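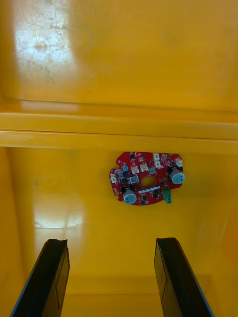
Before you type in a single film, sort out your labels. I know, I know, you've got the box of discs open and you want to get going, but I put 438 films into Rotlow with no labels at all and then had to go back through the lot, and I don't want you to have the same September I had. Rotlow gives you nine label colours and lets you pick one for the text and one for the background. My own "lent out" label is red on yellow, the same pairing as the roundish red circuit board on its yellow panel up at the top, and I can find it on a long list without my glasses on. Pick something equally loud for whatever you most need to find in a hurry. Everything else can be grey.

4. Adding your first film

4.1 The basic entry

1. Open your catalogue and press New Film. You'll get a blank card with the title box already selected.

2. Type the title as it appears on screen in the opening credits, which isn't always what the box says. My copy of one old horror has three different titles depending on which side of the case you look at (and a fourth on the disc!).

3. Add the year. Use the year of first release, even if yours is a later cut. There's a separate box for the version further down.

4. Add the director. If there are two, put a semicolon between them. A comma makes Rotlow think you've typed a surname first, and you'll end up with some very odd people in your index.

5. Press Save. Do it now, before the cast, as the card doesn't save itself until it has been saved once.

Note: If you press New Film and get an old card back, you've still got one half finished from last time. Finish it or bin it.

4.2 The cast list

Now the fun bit. Each line has two boxes, performer on the left and character on the right, and pressing Tab jumps between them.

1. Enter the leads first, in billing order. You can drag them about later.

2. For the character, put the name people call them in the film, then their job or role in brackets if it helps. I always do this for ensemble action films, where half the squad only have a nickname and I'd never remember who was the medic.

3. If one performer plays two parts, give them two lines. Don't put both characters in one box. Search won't find the second one.

4. Tick Uncredited where it applies.

Hema Ramasamy, who tested this section for me, wanted to know how far down the list to go. I stop at anyone who has a scene to themselves. Hema stops at anyone with a line, and her entry for a courtroom drama has 67 names in it, so please yourself.

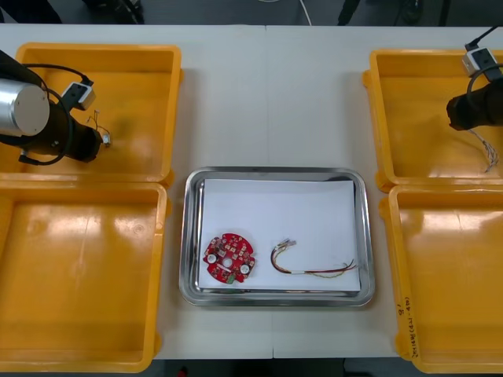 Voice parts go in the same list as everyone else. Put "voice" in brackets after the character, in small letters, and Rotlow will pick it up and add the little speaker sign on its own. It does the same with "archive footage", though not with "cameo", however many times I've asked Deok-su Yeom to add it.

4.3 The plot box

You've got room for 458 characters, spaces included. It feels stingy at first, but I've come round to it.

1. Write in the present tense. "She finds the letter", never "she found the letter".

2. Start with who and where. Leave the themes for the Comments box.

3. Put anything past the halfway point of the film behind the Spoiler button: select the words, press Spoiler, and they'll turn into a grey bar until somebody clicks on it.

4. Read it back in Preview before you save.

Caution: Pasting into the plot box wipes any spoiler bars already in it, and Undo doesn't bring them back. I once gave away the ending of a murder mystery to the whole of our Clilley film group this way, and Fathima Abeysekara still brings it up. Paste first, hide second.

4.4 Sequels and remakes

Go to Related on the film's card, press Link, and choose Sequel to, Remake of or Same world as. You only need to do it from one side, and the other card fills itself in.

Note: Same world as is for spin-offs and crossovers. Don't use it for two films that merely share a monster design, or your map page will turn into spaghetti.

If the film you want to link to isn't in your catalogue yet, type its title and press Placeholder. It sits there in italics until you add the real thing. I've got a fair few of those and I've started treating them as a shopping list.

Section 5 covers lending, due dates and what to do when a disc comes home in the wrong case.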